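I run sound and lights for a community theater, which means I also run the headsets, fix the headsets, and hear about it when the headsets fail. For years we used a wired system somebody donated before my time. Last May we bought the Vurska wireless intercom kit, and it has now been through two full productions, so I have enough to say about it.

The kit comes with 5 belt packs, 5 single-ear headsets, a base station, a charging tray and a padded bag. The bag is good. The charging tray takes all the packs at once, and a light by each slot goes from red to green when the pack is full.

**Setup**

Setup took me one evening, most of it spent finding a place for the base station. The manual wants it high up and away from metal, and a booth at the back of an old movie house is mostly metal. I ended up putting it on a shelf outside the booth door. From there it covers the stage, both wings and the dressing rooms downstairs. It doesn't reach the scene shop across the alley. The box says it should, but the box hasn't met our walls.

Pairing is simple. You hold the side button on the pack until it beeps, then press the matching number on the base. I had to do it over for one pack after a battery swap and never had to again.

**Sound**

Voices are clear and a little thin. Our stage manager, Horacio Olivares, whispers his cues, and I could make out every one during a thunderstorm effect that drowned out the old system. There's no hiss when the line is quiet. There is a short delay, which you notice if you can also hear the other person through the air, but it has never made me late on a cue.

The mic mute is the weak point. It's a flat button on top of the pack with no click to it, and in the dark you can't tell if you've pressed it. During our second show the whole crew heard the props table eating pretzels for most of Act One. I put a dot of fabric tape on each button and that helped. The older Sriwong packs I used at another theater had a real switch, and I wish these did.
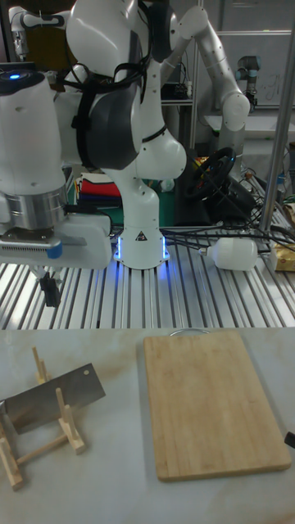 *Robot arm on its lit base, with a second arm's gripper at left.*

**Battery**

The packs are rated for a long day and they come close. Our longest was tech Saturday for the musical — well, it was supposed to be one day — and I had 7 hours on my pack before the low battery tone. The tone plays in your ear every minute after that, at full volume no matter where you have the dial. You can't turn it off. I now swap batteries at the dinner break whether they need it or not.

Spare batteries are sold in pairs and they cost more than they should. Buy one pair with the kit.

**Comfort and build**

The headsets are light and the ear pad is soft enough for a long rehearsal. People with glasses had no complaints. The headband slips on anyone with a small head, which in our case was both of the high school students on the fly rail. A foam strip under the band fixed it.

The belt clips are plastic and I expected them to break. One has. It got caught on a platform leg during a scene change and snapped clean off. Vurska mailed me a new one at no charge, but it took two weeks and I had to send a picture of the broken part first. The pack itself hit the stage floor and still works.

**Compared with the others**

Before buying I borrowed an Osulgate set for a weekend of one-acts. It sounds better and has a proper mute switch, but it only came with four packs and adding a fifth would have put it well over our budget. I also looked at the Wovusitz system, which runs through a phone app. I didn't want ten phones lit up backstage, so I passed.

**Should you buy it?**

For a small house with a crew of five or fewer, yes. It's easy to learn and it has not dropped out once during a performance. If you need two separate channels, for example lights on one and deck crew on the other, look elsewhere, as everyone on this system hears everyone else. And put tape on the mute buttons before you hand the packs out.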